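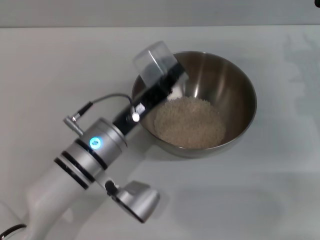 Bench check after the stoppage, arm 2 (the rice scooping cell)
Sun 1 August
Filled in by Ľubica Oravec, Skukier test kitchen

Quick recap for whoever has the next shift. On Friday the arm stopped dead halfway through a pour with a joint torque fault, code 415, and when I cleared it the wrist dropped a couple of centimetres before the brake caught. No one was hurt and all we lost was a portion of rice, but a wrist should not drop, full stop. So I've gone through the whole Nistetti sheet from the top and written down what I found, including the bits where I was grumpy.

1. Emergency stop, pendant
OK. Pressed it twice, once at rest and once moving at slow speed. Stopped straight away both times.

2. Emergency stop, wall
OK, but the cover is stiff and I had to have two goes at it. Please can somebody order a new one, I asked in November as well!

3. Brakes, all joints
FAIL on the wrist, pass on the others. I did the hold test with power off and the wrist crept. Slowly, but you could see it against the tape mark after 20 minutes. Ferri are sending a replacement brake unit.

4. Cable to the tool end
Pass with a comment. The thin cable goes up in a loop over the joint and comes back down to the black mount, and I don't love how much slack there is. When the wrist turns right over, the loop swings out far enough to catch on something. I've put it down as a possible cause of the fault – a tug on that plug would muddle the signal – but I couldn't make it happen again in 140 cycles, so don't take my word for it.

5. Connectors
OK. Unplugged, looked at the pins, plugged back in. Nothing bent, no rice dust in there (I did find some last time).

6. Cup and mount
OK. No cracks in the plastic that I could find with a torch. Mount screws nipped up, one took about a quarter turn.

7. Clearance over the bowl rim
Needs doing again. The mount passes over the edge of the steel bowl and there really isn't a lot of room to spare. If the wrist sags even a bit, the cup touches the rim, the arm feels the knock and trips out. My favourite theory at the moment, if I'm allowed one. I've raised the approach height in the program and saved it as Brokanard 805, so please use that one and leave the old one alone.

8. Bowl position
Not on the sheet, but it should be. The bowl just sits on the table and can be nudged with an elbow. I'd like a locating ring under it before we run at full speed again.

9. Indicator light on the joint
Blue, as it should be when the arm is powered and happy. Worth knowing that it stayed blue for a good second after Friday's fault, so don't trust the light on its own before you put your hands in.

10. Fault log
Saved to the shared folder. Five torque warnings on the wrist in the week before, all cleared by hand and none written up. Come on, folks. Write them up, even if it's one line.

Result: NOT released for normal running. Slow speed only, one person at the pendant, hands out of the bowl until the wrist brake has been changed and item 3 has passed. Tag is on the controller with my initials, please ring me before you take it off.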